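Dandlow: a plain-text collection of home PC repair notes

Dandlow is a set of 2,087 short notes about fixing and upgrading desktop computers, written by people who did the work at home and wrote down how they went about it. I started it as a folder of saved text files, and it grew much faster than I expected. I love these things! Some are two lines long, some go on for pages, and a few wander off into arguments about thermal paste.

Version 2, released 6 Mar 2019

What's in it

Each note is one text file with a short header: the topic, the kind of case, and a difficulty mark from 1 to 8. The mark is the writer's own, so a 3 from one person may well be a 6 from another. Topics cover memory, drives, fans, power supplies, front panel wiring and cleaning. Memory is the biggest group by a long way.

Spelling has been left alone. Part numbers stay as typed, typos and all – the search script in tools/ is forgiving about dashes and spaces.

An open tower laid on its side, the starting point for most of the notes:

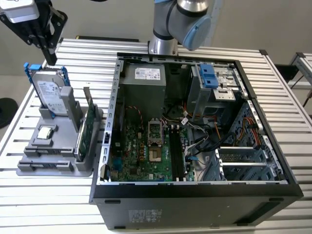 Folders

notes/ – the files themselves
plimano/ – 200 notes merged from the old Plimano board, kept apart for their different header
tools/ – search and header checks
lists/ – topic lists and the known duplicates

How the notes were picked

A note had to describe a job the writer had done in person. Buying advice is out, and so are benchmark tables. The Ouazzani list of part name spellings was a huge help in sorting the older files, and it's included in lists/ with its own license file.

Memory module held upright over an open chassis: 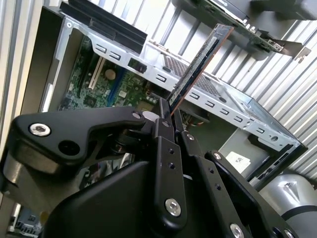
2 min read

Known problems

Dates are missing from most of the Plimano notes. Laptop notes slip in here and there (please report them). The difficulty mark is blank in some files, and the header checker warns about this but doesn't stop.

Using it

Unpack the archive, run the header checker once, then point any text tool you like at notes/. Dirka, the small viewer that I use, opens the folder directly and shows the headers as a table – really nice for browsing on a slow evening.

New notes are welcome, short ones too! The next release is planned for June.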